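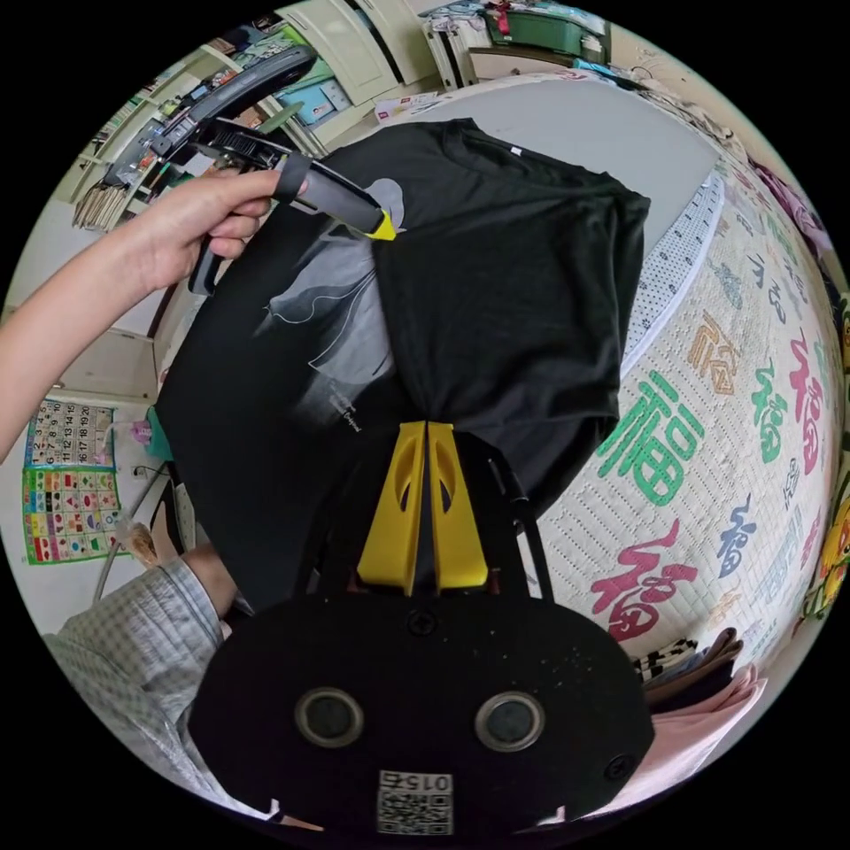
A black T-shirt held by the yellow fingers of the hand-held gripper.

Review: Covden hand-held gripper set, after one season of garment work
Posted 12/30/20

I run the folding side of a small laundry and garment-care business called Azevedo. We wash, fold and return clothes for households, and we got the Covden set because the owner wants a folding machine in the back room eventually. The plan is that our folders record the work with hand-held grippers first, at the shop or at home, and a company called Plultmont uses the recordings to train the arms. This review is about the hand-held tools and what it has been like to have people work with them. I can't review the arms. We don't have them yet.

What you get

Two grippers, a charger, a carrying case and a printed guide of 14 pages. The guide is fine on setup and thin on everything else. It has one paragraph on fabric, and that paragraph is about towels.

How it handles clothes

T-shirts are the best case. The yellow fingers take hold of a jersey knit without marking it, and after a few days most of us could pick up a shirt, lift it clear of the bed or table and lay it down flat. Dark shirts were harder for me because I lose the edge of the hem against the black housing. Others didn't mind.

Thin socks, slippery linings and anything with small buttons are slow. Fitted sheets we gave up on. Joaquín Benítez, our fastest folder by hand, does a T-shirt in 7 seconds. With the grippers he takes 58. He got that down a little in December, but he will never get it close, and if you pay piece rates you need to deal with that before you start.

Comfort

The tools are front-heavy. Graça Moreira has small hands and had sore wrists by the end of the first week, so we cut recording to two short sessions a shift. I would have liked a second grip size. The trigger is smooth and has stayed that way.

What it changed for the staff

We used to pay by the bag. Nobody could make a living that way with a gripper in each hand, so recording time is now paid by the hour at the same rate as the front counter. Some folders earn more this way and some earn less. Joaquín earns less. He still does mostly hand folding and I don't push him to switch.

Conceição Vieira liked it from the start. She has a bad shoulder, and recording is slower and has no quota. She has done more than 1,000 shirts, and she now checks the other folders' recordings before they go out. That is a new job here and it came with a raise. It also means she is off the folding table, so the bags that were hers have gone to other people.

The question everyone asks is what happens when the arms come. I asked Catarina Magalhães, who owns the business, to put something in writing. What we got says no one will be let go in the first year of the machine. It doesn't say anything about the second year. Two folders signed up for recording after they read it and one decided against it. I think all three had good reasons.

Doing it at home

A few of us record at home on the bed. It works, and it saves the bus fare. You do need to clear enough room to spread a shirt out, and you have to think about who else lives there, as the cameras pick up the room as well as the clothes. Ask your family first. We made that a written rule.

Support

Covden answered my emails in a day or two. A replacement charger took longer than that and we were down to one gripper in the meantime.

Would I buy it again

For T-shirts, towels and pillowcases, yes. For a full household bag, no. Set the pay first and get the staffing promise on paper before the case is opened. The Ikach set costs less, but I tried it for one afternoon only and the fingers kept letting go of wet cotton, so I can't say much more about it.

Four stars for the tool, three for the guide.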